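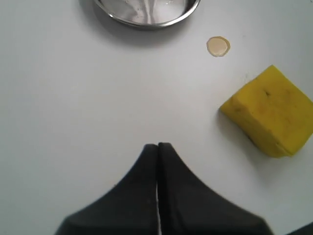 Every company has somebody in charge. In a big company that person is usually called the chief executive, or CEO for short. The CEO decides what the company should do next, and hundreds of other people carry it out. Think of a company that makes kitchen things, such as a round stainless steel bowl with a shiny rim. One team buys the steel, another runs the machines and another sells the bowls to shops. The CEO doesn't do any of those jobs, but has to make sure they all fit together. So what happens when a company needs a new CEO?

Who picks the new boss?

The CEO has a boss too. It is a group of people called the board of directors, or just the board. The board meets several times a year to check how the company is doing. Choosing the CEO is one of its biggest jobs.

The people who own the company are called shareholders. A share is a small piece of a company. If you own one share, you own a tiny bit of the business. Shareholders vote for the people on the board, and the board chooses the CEO.

How do they choose?

Let's make up a company and call it Kirno. It makes pots, pans and bowls in a town called Holville, and 300 people work there. Its CEO is Razia Mengal, and she has told the board she wants to do a different job.

First the board writes down what the new CEO will need to be good at. Kirno wants to start selling in other countries, so it would help to have someone who has done that before.

Next the board looks for people. Some may already work at Kirno. Hammad Zaidi runs the factory and knows every machine in it. Nandi Nkuna looks after the money. Other people may come from outside, like Anum Hashmi, who works for a company in Ballisholm. Boards often pay a special firm to help them search.

Then come the interviews. Kirno's board starts with a list of 21 names and cuts it down to 3. Those three people are asked a lot of questions — what would you change, what would you keep, what would you do if sales went down? After that the board votes.

Inside or outside?

Someone from inside already knows the staff and how things work. Someone from outside may bring new ideas, but needs time to learn. Boards don't always agree about which is better, and sometimes they argue about it for weeks.

What if nobody is ready?

Finding the right person can take months. If the old CEO has to leave quickly, the board can ask somebody to do the job for a short time. This person is called an interim CEO. "Interim" means "in between".

Telling everyone

When the choice is made, the company tells its staff and its shareholders. If its shares are bought and sold on a stock exchange, there are rules about announcing the news, so that everybody can find out at the same time. The price of a share may go up or down that day, depending on what people think of the choice.

Words to know

Board: the group that checks on the company and picks the CEO.
Share: a small piece of a company that a person can own.
Interim: for a short time, until someone else takes over.
Stock exchange: a market where shares are bought and sold.

Page last checked: 10/09/2021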